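The One-Page Rulebook

Rostitton runs its kitchen robots on a single sheet of paper. Other shops want to know if that's enough.

The sheet is taped up inside the door at Hinbridge, and it's the first thing Brittany Kennedy hands you. Before a badge, before coffee. One page, both sides, 12-point type. She wrote most of it in February, in a bad mood, after reading a 264-page binder the company had paid somebody else to write.

"I got to the end and couldn't have told you who's allowed to press start," she said.

So now line one of the sheet says who's allowed to press start.

Rostitton tests arms for home kitchens. Dishes, counters, racks. Not cages and fences, the old factory way, where the rule is stay out until the light goes green. A kitchen has people in it. That changes the rules and it changes how you write them, and right now a lot of small outfits are writing thier own.

The Hinbridge sheet is blunt. Look at the fingers before each session. Look at the screws. Nothing in the grip at power-up. If a part is loose, the session is off, and the person who found it signs, no arguing with the schedule. Ginette Tanguy does the morning check, usually by 7, and she does it off the wrist camera as well as by eye. Her view is that the camera sees the places your neck won't go.

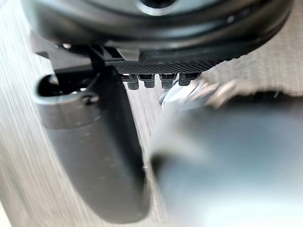

Fingers apart, nothing in the grip. The small screw on the left finger is the kind of thing a pre-session check should catch.

Tanguy's log for that check is five lines. It used to be a form with drop-downs. People clicked through it, she says, same answer every time, you could tell by the timestamps. Now you write a sentence. A bad sentence is fine. "Left finger OK, screw seated" is fine. Blank is not fine.

Then the hand rule, the one that gets the most argument. Any hand, any gripper, comes up beside the work and stops. Open. Full stop, before it reaches for anything. Operator says the name of the object out loud and then the move begins. It costs a few seconds each time and over a long day that adds up, and the engineers at Vunesley, who share some of the test plans, hate it. They dropped it from their own version after 123 sessions. Hinbridge kept it.

Kennedy's case for it is simple. The pause is the last cheap moment. Once the hand is moving toward a plate you're reacting, and people react late. She'd rather pay up front.
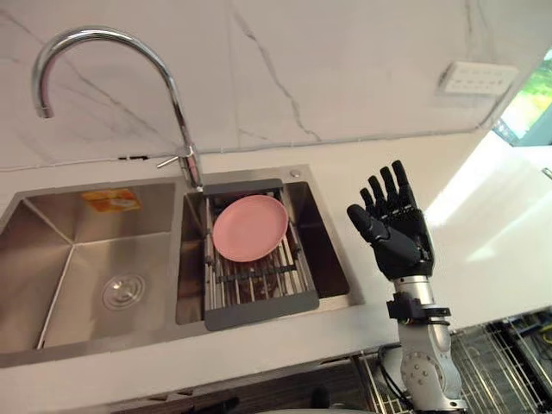
Dezső Erdős would cut the pause tomorrow. His complaint is that a rule the operator follows a thousand times without consequence turns into noise, and then you've trained people to mumble a word and hit go. Put the pause in the software, he argues, make it uneven, make it depend on what's nearby. Let the human watch. "You can't write attention into a procedure. You can only write the procedure."

Fair point, and Kennedy half agrees. The next draft has the pause enforced by the controller, with the spoken name kept in. She isn't giving up the name.

What about outside standards? There are plenty, and anybody selling an arm has to deal with them. But the published stuff is mostly written for the builder and the installer. It won't tell a new hire what to do with a wet floor at 4 p.m. That gap is where the one-pagers come in. Bouvier has one now, in big print. Rosine Aubert, who put it together, borrowed the Hinbridge layout and threw out half the text. Hers has 5 rules. The last is "ask."

Clearance is the rule still getting rewritten. The old wording said keep the gripper clear of fixed equipment, which sounds good and means nothing when the job is inside the equipment. Benoît Carré wants it split in two, one limit for flat open surfaces and a tighter, slower one for anything with walls and rods. Take a steel rack holding five metal skewers side by side, black sleeves on the rods, a pink bar-shaped thing lying along the left of them, and a finger coming down close by. What counts as clear there?

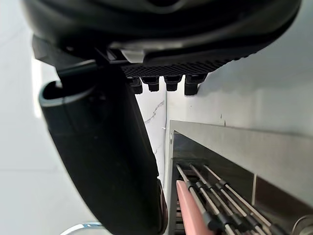
Speed caps came next on Carré's list, and they're tied to the same problem. His draft sets one cap for open counter and a lower one that kicks in before the fingers drop below the top edge of anything boxy. The operator picks the target first and names what's next to it. With that rack, say, the knob on the side of the steel goes on the list too, and so does the wall behind. Tedious. He knows. He'd like to see the list done once per setup and kept with the log, so the afternoon crew isn't starting over.

Kennedy hasn't signed off on it. Her worry is length. Two clearance rules, a speed rule and a list means the sheet goes to a second page, and she's dug in on one page. Smaller type was suggested. She said no to smaller type.

Meanwhile the 264-page binder is still on the shelf at Hinbridge, and it does get opened. Wiring, mostly, and the lockout steps, which are good and which she copied over almost word for word. Tanguy keeps a sticky note on that section so the night people can find it.

The new sheet goes up when Carré and Kennedy agree on the wording. Until then the old clearance line stands, with a pencil mark next to it and Aubert's word written in the margin.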